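Progress report on the Shiferaw Small Business Legal Access Grant
Submitted by the Modberg Legal Clinic
Date: 5/5/22

## 1. Purpose of this report

This report covers the second funding period of the grant. It describes the services provided to small and newly formed businesses in the Puvia district, the use of grant money for staff time and outreach, and the matters on which we ask for the Foundation's guidance before the final period begins. Financial statements are filed separately under the terms of the award.

## 2. Services provided

The clinic opened 143 business matters during the period, against a target of 200 for the full grant year. Most concerned entity formation, commercial leases and the review of supplier contracts. A smaller group involved the wind-down of partnerships in which no written agreement had ever been signed. These matters take more attorney hours than we allowed for in the original proposal, and the staffing plan has been adjusted accordingly.

Clients continue to come to us late. In lease matters in particular, the document has often been signed before the first appointment, and our work is then limited to explaining the obligations and negotiating amendments where the landlord is willing. We have moved the lease workshop to the start of the outreach cycle so that business owners hear this advice earlier.

The contract template library now includes a services agreement, a mutual nondisclosure agreement, an equipment purchase agreement and a short-form operating agreement. All four have been reviewed by outside counsel. Printed copies of the accompanying guide, 3,000 in total, were delivered to the Flakside branch office and are being distributed through the district's licensing counter and public libraries.

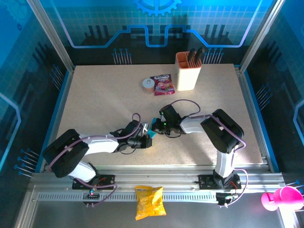 Equipment purchase and lease agreements have become the fastest-growing part of our contract work. Clients in light manufacturing are often presented with the seller's standard form, which tends to disclaim most warranties and to leave delivery, installation and acceptance testing undefined. The template asks the parties to attach a schedule listing each component that is to be delivered. For a workcell with two robot arms on a shared rail, the schedule would name both arms, their grippers, the rail, the table and the enclosure panels as separate items, so that a missing or defective part can be dealt with without reopening the whole contract. Attorneys also review the software license, which is frequently a separate document with its own termination terms.

## 3. Outreach

Workshops were held at Flakside and at the Puvia main office. Subjects were choice of entity, hiring a first employee, commercial leases and basic trademark questions. The clinic's mailing list has reached 1,000 subscribers, which meets the outreach goal set out in the award letter. Attendance at the trademark session was lower than planned, and it will be combined with the entity session in the next period.

## 4. Variances and open matters

- The intake system was replaced later than scheduled. Conflict checks were done by hand during the changeover, and this slowed the opening of new matters.
- The part-time paralegal position remains vacant. Unspent salary funds are being held in the personnel line pending the Foundation's instructions.
- Translation of the printed guide has not begun. Two bids have been received and are under review.

## 5. Next period

The clinic will continue to accept new matters through the end of June and will then give priority to closing existing files. We request approval to move the unspent paralegal funds to contract attorney hours, to be used for partnership and equipment matters only. A revised budget page is attached for signature.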